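Was von den Kommentaren bleibt

Wenn ein Blog umzieht, gehen die Texte meist vollständig mit. Bei den Diskussionen darunter sieht es anders aus. Ein Werkstattbericht über Zeitstempel, verwaiste Antworten und die Frage, wann ein Archiv als vollständig gelten darf.

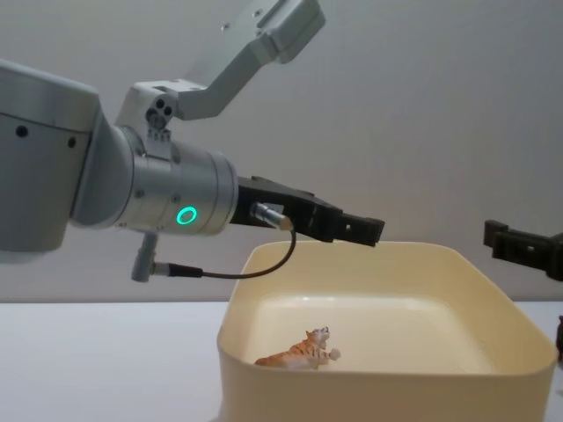
Telma Bustos
Redakteurin Netz und Archive

Das Autorenblog Prullgate umfasst 1.444 Beiträge, überwiegend Essays zu Literatur, Stadtgeschichte und Luftfahrt. Unter 1.295 davon stehen Kommentare. Im September lief der Vertrag mit dem bisherigen Anbieter Mensah aus, der den Betrieb seiner Blogplattform einstellte. Den Nutzern wurde ein Export im XML-Format angeboten. Ziel des Umzugs war eine selbst betriebene Installation der Software Rurutari.

Der Export enthält je Beitrag einen Block mit Titel, Text, Permalink, Schlagwörtern und Veröffentlichungsdatum. Kommentare werden getrennt geführt und über eine Beitragsnummer zugeordnet. Antworten auf Kommentare tragen zusätzlich die Nummer des übergeordneten Kommentars. Solange beide Nummern stimmen, lässt sich jede Diskussion in ihrer ursprünglichen Gliederung wiederherstellen.

In älteren Beständen stimmen sie häufig nicht. Die Plattform hatte die verschachtelte Darstellung erst einige Jahre nach dem Start eingeführt. Bis dahin bezogen sich Leser mit Anreden oder Zitaten aufeinander, die Datenbank kannte nur eine chronologische Liste. Bei der Umstellung wurde die Verschachtelung für Altbestände teils aus den Anreden erraten. Das Ergebnis ist formal gültiges XML mit inhaltlich falschen Bezügen: Eine Entgegnung hängt unter einem Kommentar, den ihr Verfasser nie gelesen haben kann, denn dieser wurde später geschrieben.

Ein zweites Problem sind gelöschte Kommentare. Mensah entfernte den Datensatz beim Löschen vollständig, ließ die Antworten darauf aber stehen. Im Export verweisen sie auf eine Nummer, die es nicht mehr gibt. Rurutari verwirft solche Einträge beim Import in der Voreinstellung ohne Warnung. Im Protokoll erscheint lediglich eine niedrigere Endsumme, und wer die Ausgangssumme nicht notiert hat, bemerkt den Verlust unter Umständen erst, wenn ein Leser seinen eigenen Beitrag sucht.

Für Prullgate wurde deshalb ein Zwischenschritt eingebaut. Das Konvertierungswerkzeug Uvbridge liest die Exportdatei ein, prüft alle Verweise und legt für jede fehlende Nummer einen leeren Platzhalter an. Im fertigen Archiv steht an dieser Stelle der Vermerk »Kommentar entfernt«. Die Antworten bleiben lesbar, auch wenn ihr Anlass fehlt. Verarbeitet wird in Stapeln zu 100 Beiträgen, jeder Stapel erhält ein eigenes Protokoll mit den Summen vor und nach der Umwandlung. 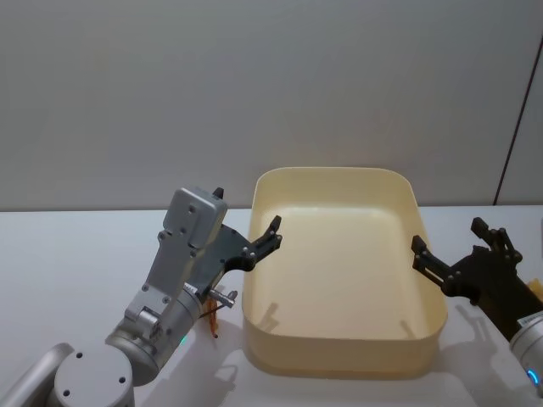

Aufwendiger ist die Behandlung der Zeitstempel. Mensah speicherte die Uhrzeit in der Zeitzone, die der Blogbetreiber eingestellt hatte, gab diese Zone im Export jedoch nicht an. Rurutari erwartet koordinierte Weltzeit. Wird die Datei unverändert eingelesen, verschieben sich alle Angaben um denselben Betrag, was die Reihenfolge zunächst nicht stört. Kritisch wird es, wenn der Betreiber die Einstellung zwischendurch geändert hat. Bei Prullgate war das zweimal der Fall, jeweils nach einem Wohnortwechsel. In den Stunden nach der Umstellung liegen ältere und neuere Kommentare im Export durcheinander.

Als Hilfsgröße diente die laufende Kommentarnummer. Sie wurde vom System fortlaufend vergeben und steigt auch dort, wo die Uhrzeit zurückspringt. Sortiert man nach Nummer, lassen sich die Bruchstellen eindeutig lokalisieren. Der angezeigte Zeitstempel wurde anschließend abschnittsweise korrigiert, der ursprüngliche Wert blieb in einem eigenen Feld erhalten. Für spätere Zitate ist das von Bedeutung: Wer einen Kommentar mit Datum und Uhrzeit nachgewiesen hat, findet ihn sonst nicht wieder.

Ebenfalls zu entscheiden war über die Permalinks. Die alten Adressen enthielten Jahr, Monat und eine gekürzte Fassung des Titels. Umlaute wurden in den ersten Jahren gestrichen, später in zwei Buchstaben aufgelöst. Rurutari bildet Adressen nach einem eigenen Schema, nimmt aber eine Umleitungstabelle an. Diese wurde aus dem Export erzeugt und von Hand ergänzt, vor allem um Sprungmarken zu einzelnen Kommentaren. Sprungmarken werden nicht an den Server übertragen, eine Umleitung dort greift also nicht. Die alten Kennungen mussten direkt in die neuen Seiten geschrieben werden.

Offen ist der Umgang mit den E-Mail-Adressen der Kommentierenden. Sie waren nie öffentlich sichtbar, liegen im Export aber im Klartext vor. In der neuen Installation wurden sie durch Prüfsummen ersetzt, sodass mehrere Kommentare derselben Person weiterhin als zusammengehörig erkannt werden. Die Exportdatei selbst liegt verschlüsselt auf einem Datenträger ohne Netzanschluss. Eine Löschfrist dafür hat der Betreiber noch nicht festgelegt.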